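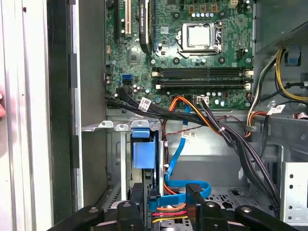

Der Speicher gehöre vor dem Zerlegen geprüft und keinesfalls danach, wandte die Frühschicht gleich zu Beginn der Übergabe ein; andernfalls lasse sich bei einem Ausfall nicht mehr feststellen, aus welchem Gerät ein Modul stamme. Der Einwand wird hiermit festgehalten. Er ist berechtigt, und ich habe ihm für die laufende Partie dennoch nicht entsprochen.

Tagebuch der Aufarbeitungswerkstatt Dorkira, Sonntag, Spätdienst.

Beginn 14 Uhr. Zur Bearbeitung stand die Partie aus der Auflösung der Geschäftsstelle Trollness an, laut Lieferschein 147 Positionen, davon 40 Standrechner. Die Rechner sind im vorderen Regal eingelagert, Monitore und Kleinteile verbleiben bis auf Weiteres auf den Paletten. Zwei Positionen des Lieferscheins konnten keinem Gerät zugeordnet werden. Eine Rückfrage an die Spedition Bellamy ist verfasst und geht morgen hinaus.

Am ersten geöffneten Gerät wurde der Ablauf für die übrigen festgelegt. Prozessor und Grafikkarte bleiben vorerst gesteckt. Die beiden Speicherbänke unterhalb des Prozessors sind als leer in das Begleitblatt aufzunehmen. Die grüne Hauptplatine verbleibt im Gehäuse, bis über die Wiederverwendung entschieden ist. Das Laufwerk im Metallkäfig mit dem blauen Kunststoffgriff ist gesondert zu erfassen und geht zur Datenlöschung, auch dann, wenn der Auftraggeber eine frühere Löschung bescheinigt hat. Für Trollness liegt eine solche Bescheinigung vor; sie bezieht sich auf Geräte, deren Nummern mit unseren nur teilweise übereinstimmen.

Längere Zeit nahm die Frage der Verkabelung in Anspruch. Nach der bisherigen Anweisung werden sämtliche Leitungen abgezogen und gebündelt abgelegt. Bei dem dicken schwarzen Strang, der an der Unterkante der Platine entlangläuft, halte ich dies für unzweckmäßig, solange das Netzteil weiterverwendet werden soll. Etiketten an den Leitungen sind in jedem Fall zu belassen. Datenkabel, auch die hellblauen, werden künftig nur bei sichtbarer Beschädigung ausgesondert.

Bis zur Pause um 18 Uhr waren 12 Begleitblätter angelegt. Danach verlangsamte sich die Arbeit erheblich, weil die Erfassung in Minero keine Eingabe ohne Seriennummer zulässt und mehrere Typenschilder unleserlich sind. Ich habe diese Fälle handschriftlich geführt und die Blätter in die graue Mappe gelegt. Der Nachtrag dauerte nahezu eine Stunde.

Für die Frühschicht: Antistatikbeutel sind nachzubestellen, die kleine Größe zuerst. Der Kreuzschlitzeinsatz am mittleren Arbeitsplatz ist ausgeschlagen und wurde aus dem Verkehr gezogen. Über die Reihenfolge der Speicherprüfung ist vor Beginn der nächsten Partie zu entscheiden.

Licht und Absaugung aus um 21 Uhr. Schlüssel im Fach.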